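Labels on paint tins should state coverage at two coats

A litre figure on a tin of exterior paint tells the buyer very little. Brabec prints 16 square metres per litre on its grey undercoat, and Barnus prints the same. Both figures assume one coat on a sealed, smooth surface, and few fences or weatherboards fit that definition.

Last August I recorded paint use on a shed with 96 square metres of rough-sawn cladding. At the printed rate, one coat needed six litres. Two coats took 21, and the second coat used less than the first. 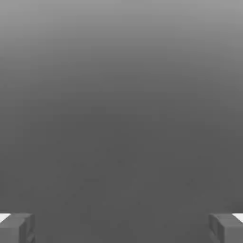

The remedy is a change to the label. Manufacturers should give one figure for two finished coats on bare timber and another for previously painted timber, with the test surface named beside each. Nirari already does this on its data sheet – page four, in small type – so the testing cost has been met.

Retailers will object that colour and application method alter the result. They do, and a stated range would cover both. The present number covers neither, and the buyer pays for the second trip.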